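How to move your folding team over to gripper work

Written quick between shifts, sorry. This is for leads at Jostham sites getting the hand grippers this year. I've done the switch at 2 sites now. Steps below, in order, don't skip step one.

1. Talk to the folders first

Before any kit comes out of the box. Tell them what changes: pay rate, breaks, who they report to. Gilberto Muñoz had people asking "am I training my replacement" in the first ten minutes. Fair question. Answer it straight, or say you don't know yet.

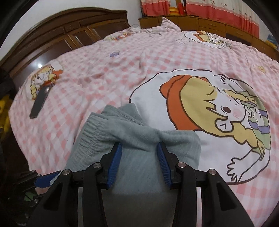
Put the answer in writing too. People remeber what you promised and so they should. Ours said no hours cut before September, signed by Amber Lambrechts, pinned up by the lockers.

2. Start with knits on a bed

Not shirts. Knits forgive you. Lay the sweater down, pinch the near edge, lift, fold in. Slow. Your fast folders will hate it, they've done this by hand for years and now feel like beginners. Pair them up. Let them complain.

3. Set the day's number low

We began at 200 folds per person. Too many. Wrists sore, folds sloppy, half of it thrown out when Shinji Amano went through the recordings. Drop it, build back up. Bad folds help no one.
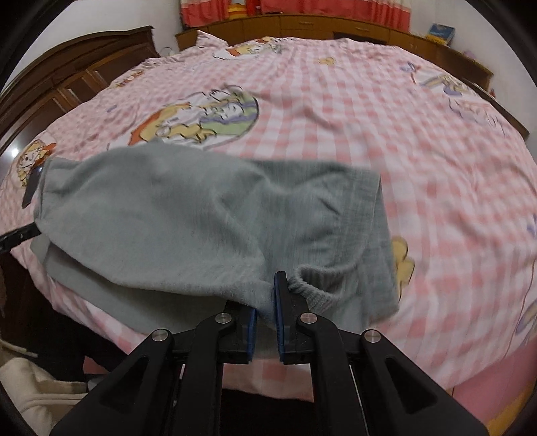

JOSTHAM, 11th February

Update to step 3. New count is in, 2,374 good folds kept, 577 rejected. Most rejects were rushing near the end of a shift. So: short blocks, swap jobs, hand folding in between. Beryl Blackburn moved her hardest garments to the morning and the complaints mostly stopped.

4. Let folders write the rules

They know cloth. Engineers don't, mostly. Fiifi Opoku rewrote our whole sleeve page after watching the old one get ignored for a week.
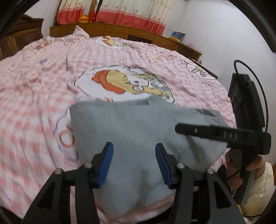

Sleeves are where new people get stuck. Fold the body first and the sleeve wanders off. Keep a gripper on each side of the job, one at the near edge of the sweater and the other over by the sleeve or fold on the right, fingers wrapped round the handle but not squeezing it to death. Busy cover on the bed is fine, pink gingham with big cartoon prints, whatever, leave it rumpled. Reset the garment, go again.

5. Review pay after a month

Its a different job now. More standing, more patience, less speed. Old piece rate makes no sense, go hourly. Take it to Amber before someone quits over it.

Sleeve page is in the Gekik folder, ask Fiifi for access.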